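I keep getting the email about the Plarcombe old-time weekend, and this year it promises 1,000 tunes in the new online collection, "all gathered from living players." I'm sure somebody worked hard on it. I went in and poked at the banjo section anyway.

The first three I played were the same tune. Different titles, different counties, same A part, and one of them had a B part that sounded borrowed from a waltz. Everett Ridgeway taught me that tune in his kitchen and he had a fourth name for it, which he said he made up because he couldn't remember the real one. Does that make it four tunes? By the collection's math I guess it does. 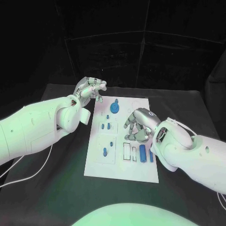
Then there's the tuning business. The notes say sawmill tuning is "the authentic mountain sound." Says who? Everett played most of his stuff in plain old G and he'd lived up there his whole life. Yến Đặng, who plays fiddle with me, thinks I'm being a crank and that people need some way in. Maybe — but I'd want to hear the field tapes before I believed the word authentic, and the tapes aren't up.

They say November for those. I'll listen if they show up. Meanwhile I'm still working on that B part, and I still can't get the pull-off clean.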